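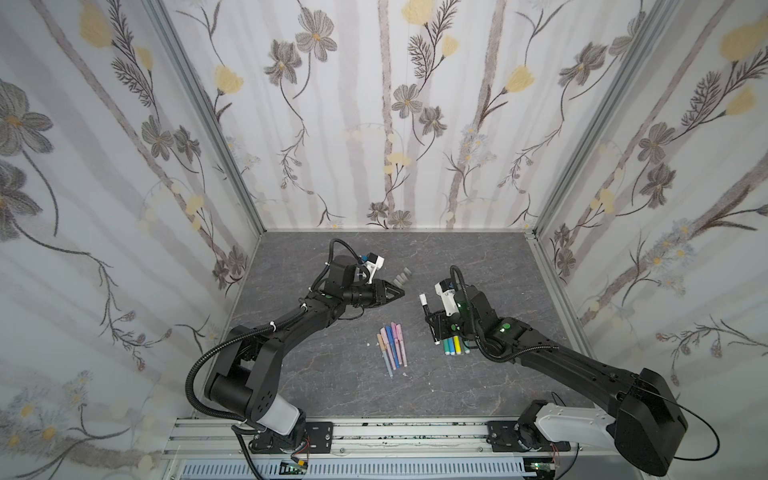 **Category: Walls, floors and finishes**

# Horncombe guest house - pre-season walk-through

Done on a Sunday, starting at 7 am, before the coffee machine had been inspected or even switched on. Comments are mine. Scores are out of 11, a scale I inherited and have stopped questioning.

## Wallpaper and paint

- [x] Floral paper, seams and corners - pass. Pale background, grey stems, yellow-centred flowers. Guests either love it or ask for the other room.
- [x] Skirting boards - pass, if you like beige.
- [ ] Stairwell paint - fail. Scuffed at suitcase height all the way up. Touch-up tin is labelled "stairs???" and is the wrong colour.

## Floors

- [x] Dark grey marble-look flooring - pass. Shows every crumb, so mop before arrivals.
- [ ] Landing carpet - lifting at the bathroom door. I found it with my foot. Tack down this week.

## Fire and electrical

- [x] Smoke alarms, upstairs and down - tested, loud, neighbours informed after the fact.
- [ ] Extinguisher, kitchen - gauge fine, bracket hanging by one screw. The Trummer bracket we ordered in January fits some other extinguisher.
- [x] Volex heater, room 2 - cord sound, tip-over switch works. Keep a metre clear of the curtains.
- [ ] Exit light, back hall - flickers. Atmospheric, but no.

## Water

- [x] Hot water at basins - pass after adjusting the valve.
- [ ] Shower, room 3 - drains at its own pace. Hair trap to be cleared by whoever loses the argument.

## Outside

- [x] Handrail, front steps - solid.
- [ ] Gate latch - Mernider quoted $458 to replace it. Try oil first.
- [ ] Gutters - there is a small tree in the north one. Doing well.

**Overall: 7 out of 11.** Recheck the open items before the long weekend. Ladder is behind the shed, under the other ladder.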